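The round table at Ollthorpe

The woman who runs the games afternoons at Ollthorpe has a kettle going before I've got my coat off, and she is already telling me about tables. She has strong feelings about them. "Square ones make sides," she says. "You get a top and a bottom and somebody's uncle at the head of it. Put people round a circle and they start talking, and they pass things along without being asked, bless them."

She bought her first round one second-hand from Grosow, the furniture place on the ring road, and paid far too much for the delivery (she still winces). It has a pale wooden top, it seats five if everybody likes each other, and it has seen a great many dice games since one wet April when she invited the neighbours in and they simply kept coming back.

The dice live in a biscuit tin, 376 of them at the last tipping-out, gathered from jumble sales and the bottoms of old game boxes. "I never meant to collect them," she tells me, rummaging cheerfully. "But you can't leave a die on its own in a charity shop, can you? It looks so lonely." She likes the see-through ones best and will hold them up to the window for anyone who'll look.

Then there are the paper plates, which I had taken to be for the cake. Well, they are for the cake, but they are also for rolling on. She buys them in boxes of 500 and puts a little pile by the players, and the rim does the rest. "We used to spend half the afternoon on our hands and knees under the sideboard," she says, laughing so much that she has to put her cup down. "I tried a proper felt tray once, and somebody put a scone in it."

Her favourite game is a simple one, first to 3000 points, and it can last until teatime if the talk is good. She keeps score in pencil on the back of an envelope and loses the envelope most weeks. 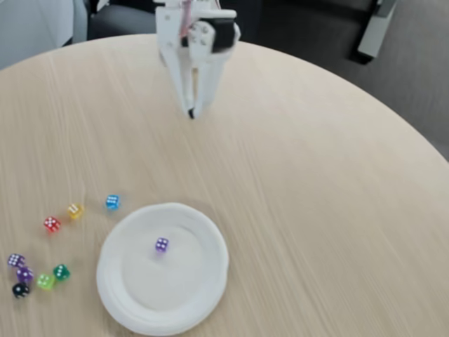 How do you stop dice rolling off a round table?

Roll them onto a paper plate with a raised rim, and keep the plate well in from the table's edge.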